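Stop cleaning up before you press record

Clotilde Ferrand, 30 Oct 2020

Quick one, written between sessions, so forgive the state of it.

I have an argument with nearly everyone who collects demonstrations for a living, and it goes like this. They want the good ones. Smooth reach, fingers close, object up, done. Anything with a wobble gets binned. Then the policy goes out, wobbles once, and has no idea what to do next. Well, of course it doesn't. You threw that lesson away.

At Prilmont we recorded 109 demonstrations in May, all of them lovely. Same operator, same hand on the controls, same approach every time. Trained on them, and the arm was beautiful right up until it came in a bit too far to one side. After that, nothing sensible. It closed on air and carried the air to the bin. Very politely.

So we went back and did it badly. On purpose, sort of. Yannick Huet drove, and I asked him to start from silly positions, miss, back off, try again, and to keep the lot in one take. He hated it. He is a tidy driver and it shows. We kept 46 of those, and I'd not swap them for the whole of the first lot.

Same goes for the surroundings. The Plumley people built a proper booth, black cloth on three sides, even light, one object at a time. Very handsome. I understand why — you can see what's going on, and the viewer software behaves. But the thing has to work in a room with chairs in it. Soft surfaces, cables, boxes someone means to move. Wrist view especially. A wrist camera sees whatever is behind the job, all of it, at a slant, and that background is half of what the model gets.

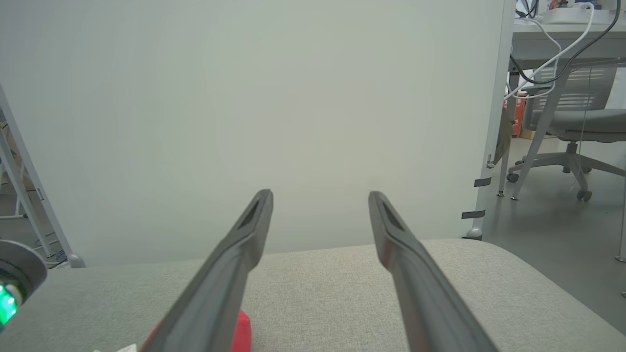 Wrist view, fingers still apart, the red object low down between them on grey fabric.

I'd take an hour of that over a day in the booth. The object's partly behind a finger, and there's a desk and an office chair further back, and a person would cope with all that without thinking. Let the model learn to cope as well. If the red thing is only ever shown whole and in the middle, then whole and in the middle is what it learns to need.

The other side, becuase there is one. Besnard wrote to me after the last piece and said that mess is expensive. True. Bad takes need labels, or at least someone to say where the mistake begins, and labelling is dull and people get it wrong. He also said that if you feed in too many fumbles you get a machine that fumbles. Also true! We saw it in Veline, the second set, where the arm picked up a little hesitation from Yannick, a sort of pause over the object, and did it every single time. Took us 7 retrains to get rid of it. Not proud of that.

But that's a case for thinking about the mix. It isn't a case for the booth. Record the recovery, mark it, keep it. Swap drivers. Change the seat for a table and back again. Leave the boxes where they are. And write down what you did, which we didn't in May, and I am still paying for it.

One more thing, on counting. Funders like a big number of episodes and so everyone chases one. I would rather see 15 that differ then a great heap that don't. Try putting that on a slide, mind you.

Right, the arm's back up. More on labelling next time, if Besnard lets me quote him.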